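Wooden jack plane choking up on every third stroke
Asked by Leena Eskola, June 16, 2019
Viewed 1,470 times

Hi everyone, first proper question from me so be gentle. I bought an old beech jack plane at a car boot in May, the kind with a wedge and a double iron, and I've got it to the point where it cuts quite nicely for two strokes and then jams solid. Shavings pack in between the iron and the front of the mouth and go into a sort of concertina. I then have to poke them out with a bit of dowel, and by the time I've done that I've forgotten which way I was going.

What I've done so far: sharpened the iron (I think well, it takes hair off my arm), flattened the sole on sandpaper stuck to a piece of glass, and given the whole body a coat of Ollisine, which it drank. The wood I'm planing is pine, some shelf boards from Hisinwood, nothing fancy. The mouth looks quite wide to me so I don't see how it can be too tight. Somebody at work told me to file it wider still but I'm nervous about that as I can't very well put it back!

Is it the wedge? Is it the cap iron? Is it me?

3 answers

Rory Gourlay
Don't file the mouth! Put the file in a drawer. An old jack that's been used hard will have had its sole planed down a few times over the years, and every time that happens the mouth opens up a bit more, so a mouth that's too tight would be very unusual on a car boot plane.

My money is on the cap iron. Take the two irons apart, put them back together by hand and hold them up to a window. If you can see any light at all between the edge of the cap iron and the back of the cutting iron, that's your trouble -- shavings will find a gap you could barely get a hair into, and once one's wedged there the rest pile up behind it. You want the front edge of the cap iron flat on the underside, and slightly undercut so only the very tip touches. I do mine on a medium oilstone with the tail end held lower than the stone. Then polish the top of the hump where the shaving rides over it, it makes more difference than you'd think. 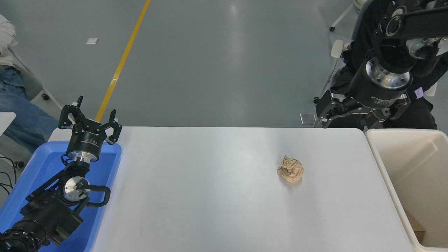
Once the cap iron fits, look at how far back from the edge you've set it. For a jack taking thick shavings off pine I'd leave it a good sixteenth of an inch back, and closer only when you get to the smoothing. Set it very close with a thick cut and the shaving gets crumpled up like that ball of brown paper on the table, all creases and no curl, and a shaving in that state won't climb out of any plane. You want it coming up in a loose roll.

Try it on a scrap before you go back to your shelves, and let us know.

Jessie Drummond
Candle wax on the sole. Works on mine every time.
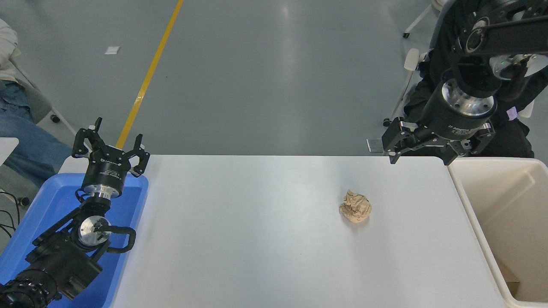 Crumpled brown paper on the white table

Catinca Jitaru
Rory's right about the cap iron and I'd do that first, but have a look at the wedge as well, because I had exactly this with a little Estton jack and spent a whole weekend on the wrong end of it.

The wedge has two prongs that run down either side of the iron. On an old plane those prongs get bashed, or someone has cut them short, or the tips have gone blunt and square. If the tips are blunt they make a little shelf on each side of the throat and the edges of the shaving catch on it. Look where the jam starts. If it's in the corners it's the wedge, if it's straight across the middle it's the cap iron (mine was the corners, left one worse than the right). I pared the tips to a thin taper with a 9 mm chisel, a whisker at a time, and kept putting it back in to check that it still bedded down properly. Go slowly. I got carried away on one side and had to make a new wedge out of a bit of scrap beech, which held fine but looks a bit orange next to the rest.

The other thing is the oil. You say it drank it, and if any has gone down inside the throat and stayed sticky, shavings will cling to it. Give the inside a wipe with a rag and white spirit and let it dry properly. Same goes for the bed the iron sits on -- you don't want that greasy or the iron creeps back as you work.
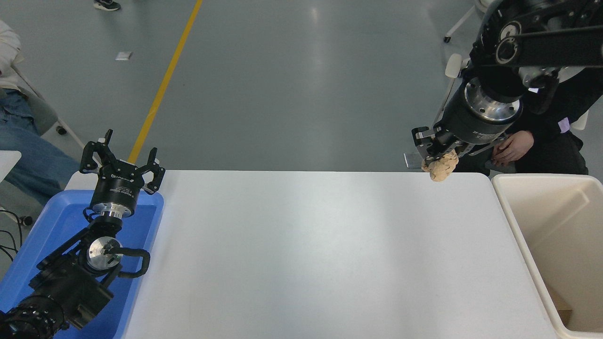

White table with the blue tray on the left

Comments

Leena Eskola: Light through the cap iron, loads of it, mostly on one side! Have flattened it and it's much better, still catches now and then in the left corner so I think I've got Catinca's problem as well. Will do the wedge next.

Euan Crichton: Check the iron's in square too. Mine jammed on one side only and the iron was skewed.

Leena Eskola: Oh, good shout. How do you tap it over, from the side with a hammer?

Euan Crichton: Small hammer, yes, light taps at the top, wedge not fully home.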